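# How Much Shampoo Do We Throw Away? My Consumer Studies Project

I picked this topic in September because of an argument in my dorm bathroom. My roommate tossed a bottle of Billamico conditioner that still had a good inch of stuff in it, and I fished it out of the trash (gross, I know) and used it for most of another week. After that I couldn't stop looking at everybody's bottles. So when we had to choose a household waste topic for class, mine was already chosen!

My question was pretty simple: how much product is left in a bottle when people decide it's empty, and does the kind of bottle make a difference?

## What I did

I put a cardboard box in the laundry room at Stamatopoulos Hall with a sign asking people to drop in their finished shampoo, conditioner and body wash bottles. I left it there for 2 months and ended up with 87 bottles I could use. A few more had to go because somebody had rinsed them already, and one turned out to have glue in it. No idea.

For each bottle I did the same thing. I weighed it on a kitchen scale the way it came in, then cut it open with tin snips, scraped it, rinsed it, let it dry overnight on a towel and weighed it again. The difference is what got left behind. My notebook is now permanently sticky and smells like coconut.

I also did a short survey, just a sheet taped up next to the box, asking how people know a bottle is done. I got 40 answers. Most of them were some version of "when the pump stops working" or "when it makes that noise." One person wrote "when I get mad at it," and I think that may be the most accurate answer on the whole sheet.

## What I found

All together I scraped out a little over 700 grams of product. That's about like pouring a couple of full bottles straight down the drain, and that's just one laundry room.

Pump bottles were the worst, and it wasn't close. The tube inside doesn't reach the very bottom, so once the level drops below it you just get air, and people take that as the end. Conditioner was worse than shampoo in every kind of bottle, since it's so thick. The Jelleo body wash bottles, which are the tall skinny kind with a flip cap, did really well. Hardly anything in them.

The other thing that did well was anything stored upside down. I only had a handful of those in the box, so I can't make a big claim, but several came in so clean I had to check the scale was working. That got me interested in the little squeezable travel bottles people take on trips, because they're soft enough to fold flat and a lot of them can stand on their caps.
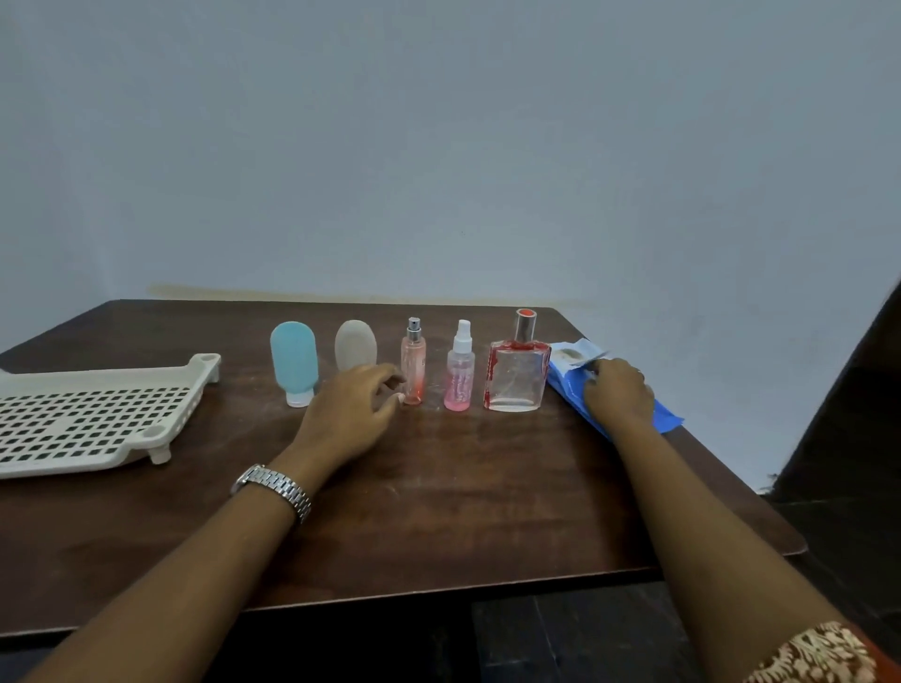 **Part 3: Refilling and small bottles**

Silicone travel bottles that rest cap-down let gravity do the job for you, so the shampoo is already sitting at the opening when you want it. I borrowed a set from my cousin and used them at home over a long weekend. Squeezing out the last bit was easy. Getting the stuff *into* them was another story, and I lost a fair amount down the side of the sink before I figured out that you should fill them slowly and stop well short of the top.

There's a refill shop in Stuturow, a bus ride from campus, where you bring your own container and pay by weight. I went twice. The prices were okay, a bit more than the big bottles at the grocery store, and you do have to remember to bring the bottle (I forgot it the first time and had to buy a jar). I liked it, but I don't know if I'd keep going in the winter.

## Problems with my project

My kitchen scale only shows whole grams, so for the small bottles my numbers are kind of rough. I also should have written down the brand and size before I started cutting, because some labels got shredded and I was guessing from the cap. And people who bother to drop a bottle in a box for a stranger's class project are probably more careful than average, so the real amount of waste could be higher.

I never asked anybody how long they'd had the bottle, either. If I did this again that would be on the sheet.

## What I changed at home

I stand my conditioner on its cap now, wedged in the corner of the shower caddy so it doesn't fall over. When a pump quits I take it off and turn the bottle over in a mug for the night. My roommate does it too, although she says she's only doing it so I'll stop going through the trash.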